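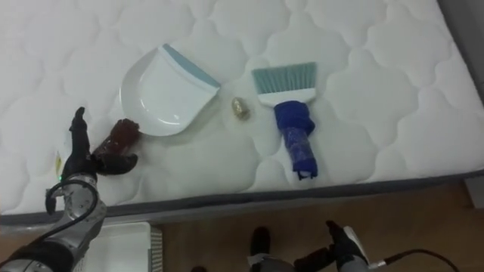 Dotulow dustpan and hand brush on the Manole mattress

Dotulow Dustpan and Hand Brush Set, used on a mattress (mostly)

Reviewed by Pallavi Vashisht
Posted Jan 3, 2019
Filed under: Cleaning, Bedroom, Cheap stuff

Quick one, I've got a stack of things to write up and this has been sitting in my drafts since September.

So. Dustpan and brush. White pan, pale blue lip, pale blue bristles. $7 at the Gatton Home outlet, in the bin by the registers where they put the stuff they want you to grab without thinking. I grabbed it without thinking.

Bought it for floors. Ended up being my mattress brush. I know. Bear with me.

WHY A MATTRESS

We got the Manole quilted a while back, the white one with the dark gray band round the edge. $309, on sale. Comfortable, no complaints on sleeping, will do a separate review when I've had a full year on it. The top is stitched all over in these puffy cloud shapes and the stitching sinks right down between them. Pretty. Also a crumb trap. Every seam is a little gutter. Toast, cat litter grit, hair, that weird gray fluff that comes off new socks, all of it rolls down into the grooves and just lives there.

Vacuum is the obvious answer and yes, I vacuum. But my upholstery head skates over the top of the puffs and misses the low parts. The crevice tool gets in there but grabs the cover and makes that awful noise, and you're doing one seam at a time. Took me most of a podcast. Never again.

Lint roller: fine for hair, useless for grit, and you go through the sheets like nothing.

So one morning with the sheets off I just used the brush that was nearest, and it was good? Like, properly good. Been doing it every sheet change ever since.

THE BRUSH

Bristles are the best part of the set. Soft enough that I haven't pulled a thread on the quilting, and they have enough spring to get down into a groove and kick things out. They fan out wide and the ends are cut in a straight line, so you get full contact across the row if you hold it upright. Tilt it and you only use one corner, which is handy for the seam next to the border band where everything collects.

I'd call them medium soft. My old Torkia brush (the black one, reviewed here ages ago, it's in the archive somewhere) was way too stiff for fabric. Great on the porch. On a mattress it would of torn the thing up.

Shedding: lost a few bristles the first couple of uses. None lately. I did wash it before it went anywhere near the bed, warm water and dish soap, shook it out, stood it up overnight. Do that. New brushes have a smell.

Static is a thing. In dry weather the hair clings to the bristles and you have to pick it off by hand. Not a dealbreaker, just annoying when you're in a hurry and I am always in a hurry.

THE HANDLE

Mixed feelings. It's narrow where it comes out of the head and there's a blue cover on it that bunches up at the top. Grip is nice, softer than bare plastic, and my hand doesn't get sweaty. But the cover moves. Slides up toward the head while you work, then you shove it back down, then it slides up again. Leonidas (husband, hates fiddly things) put up with this for one go and then handed it back to me.

Could glue it. Haven't. Could take it off altogether, but then the handle feels thin.

Length is okay for a double bed if you do one side and then walk round. You're not reaching the middle of a king without a knee on it.

THE PAN

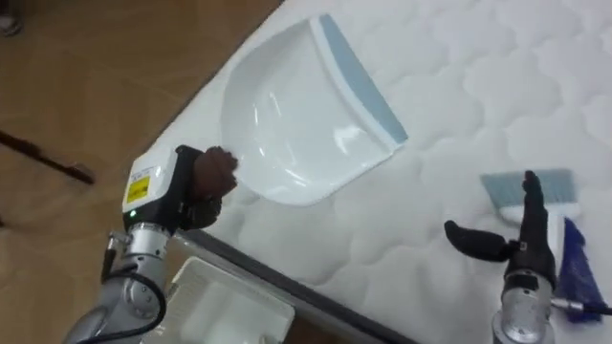
OK so the thing I care about with any pan is the lip. Cheap ones have a hard plastic edge and you get the line. You know the line. The little stripe of dust that will not go in no matter how many times you back up an inch. The blue lip on this one bends a bit and sits down flat, so on a hard floor the line is almost nothing. On our wood floor, I get it in two passes, three if it's flour.

On a mattress it's different because the surface gives. You need to press the lip down into the fabric a little, make a dent, and sweep downhill into it. Took a few tries to get the angle. Too steep and the lip folds under. Too flat and stuff rolls right back out when you lift. I hold it low with my left hand, lean a bit, and sweep toward myself with the right.

Inside is smooth and shiny so things slide to the back and don't stick. Empties clean with one tap on the trash can. Pan is a decent size too, wide scoop, curved sides. Fits a whole spilled handful of cereal (tested, not on purpose).

What I don't like: very light. Sounds like a plus, but when it's sitting on a soft surface and you sweep into it with any force it scoots away from you. Keep hold of it. On the floor I just put a toe on the handle.

Also white. White shows everything. After the fireplace it looked disgusting and I had to scrub it with baking soda, and there's still a gray tinge near the back. If yours is only for indoor dust you'll be fine.

HOW I DO THE MATTRESS

People asked last time I mentioned it so, quickly:

Strip the bed. Sheets and pad straight in the wash.
Pick off the big stuff by hand. Wrappers, hair ties, earring backs, whatever has been hiding. The pan is not for that, it'll just rattle round.
Start at the head end. Short strokes along the grooves first, then across.
Work everything toward one long side. I go for whichever side has the light.
Hold the pan at the edge where the quilting meets the band and sweep down into it.
Wipe over with a cloth, barely damp. Let it air before the sheets go back on.
Then vacuum if you want. I do maybe every other time.

Whole thing is quick. Quicker than finding the right vacuum attachment, anyway.

If you can get the mattress down on the floor do it there, it's easier on the back and you can reach every side. We did that when the bed frame was out for repairs and I kind of miss it. Just sweep the floor first. I forgot, and then knelt in everything I'd just brushed off.

One tip from Evdokia Katsaros who emailed after the Torkia review: a sprinkle of baking soda before brushing, leave it a half hour, then brush and vacuum. Works for smells. Does NOT come out of deep stitching with a brush alone though, so don't skip the vacuum on those days. I skipped it. White dust on my black leggings all week.

WHERE ELSE I'VE USED IT 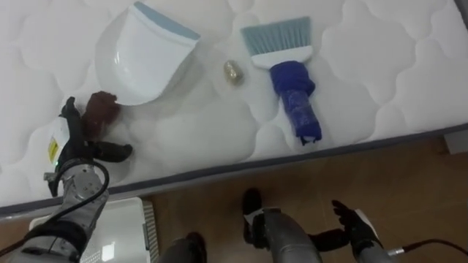

Sofa seams, good. Same soft bristle thing, gets down beside the cushions without snagging.

Car seats, so so. The brush head is a bit wide for the gap by the seatbelt buckle. Pan is useless in a car, just brush it out the door.

Stairs with carpet, no. Bristles too soft, you want something meaner.

Kitchen floor, good. Under the toaster, very good.

Windowsills, good, and the pan lip sits nicely against the edge.

Wet stuff, don't. Soaked up spilled tea once and the bristles stayed clumped together till I washed and combed them. Yes I combed a brush. With a comb.

STORAGE

Brush doesn't clip firmly into my pan, so they wander off from each other. I keep both in a tote in the linen closet with the cloths. If you need something that hangs together on one hook, look elsewhere, the Torkia does that better.

AFTER A FEW MONTHS

Lip is still attached, no splits. Bristles splayed slightly on one side, my fault, I lean on it. Handle cover getting baggier. No cracks in the pan even though it has been dropped down the basement steps at least once by somebody who isn't me.

The sticker says good for "up to 2000 sweeps" which, what? Who tests that. I must be past it by now and it's still going.

The store page has 146 reviews and the complaints are nearly all about the handle, so it isn't only mine.

THE SHORT VERSION

Good: soft bristles that get into quilting, flexible lip, smooth pan, cheap
Bad: handle cover slides, pan too light, white gets grubby, doesnt hold together for storage
Buy it for: mattresses, sofas, kitchen floor
Skip it for: carpet, garage, anything wet

Score: 7 out of 10. Would be an 8 if they sorted out that handle.

COMMENTS (4)

Torquil Lennox
Have the same set. Two rubber bands over the cover, one at each end, stops it sliding. Ugly but works.

Pallavi Vashisht
Trying this tonight, thanks. Will add a note if it holds.

Lefteris Andreadis
Does the lip mark the mattress at all? Ours is white too and I had a gray rubber one leave streaks all along the side.

Pallavi Vashisht
No marks so far and I press pretty hard. Wipe the lip first though if it's been on the floor. Mine gets a rinse every time before it goes on the bed.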